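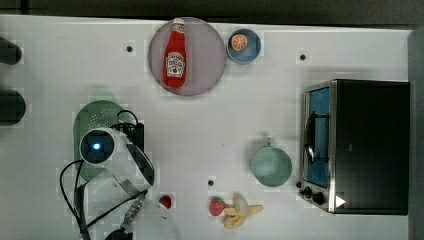

Talks > Winter series > Horse keeping > Feeding by weight

Speaker notes: What Does Your Horse Weigh, and Who Told You?
Duangjai Hemmin, Firton riding club, 7 p.m.

Start with the show of hands. Who knows their horse's weight? Who has ever put the horse on a scale? Wait while the hands go down. Don't gloat.

My own mare first, to be fair. I had her down as "a thousand, maybe" for six years. The scale at the Cerwood clinic said 1,378 pounds. I had been dosing wormer for a smaller and more obedient animal. Pause for the people who are now doing sums.

Weight tape: around the girth just behind the elbow, up over the back of the withers, snug, read as she breathes out. Same time of day, same person, same tape. My tape said 1,257, so it was 121 pounds short. Still worth using. A tape that's wrong by the same amount every month will show you the trend.

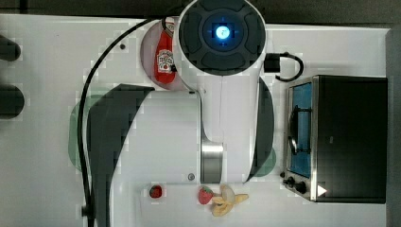
Philomena Duggan asked at the last talk whether she could skip the tape and go by the feed scoop, as she has used the same scoop since college. Answer: the scoop measures the scoop. Pellets and oats fill it alike and weigh different amounts. Borrow a kitchen scale, mark the scoop with tape, put the scale back before anyone bakes.

Hay next. Weigh the full net on a luggage scale, then the empty net. Do five nets. They will not match, and neither will the flakes.
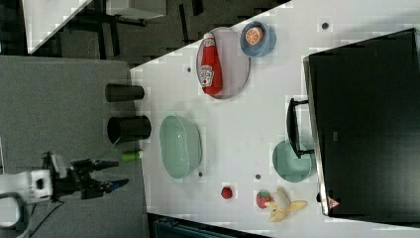
Gripper and small green cylinder by the table edge.

Body condition: hands on, especially in January. Winter coat hides ribs and also hides the lack of them. Feel the ribs, crest, tailhead. Write the score down before you ask your friend's opinion.

If they want an easy keeper story, use the Hendetti gelding: 1,068 pounds in April, pasture until July, new girth by August.

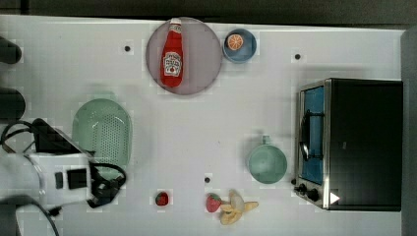 Trailer question always comes up here. Add the horses' real weights, plus tack, water and hay, and check against the plate on the trailer and the truck's manual. Two horses at "a thousand each" is how people end up towing more than they think.

Hand out the record sheets. Pens are in my coat. Get the pens back.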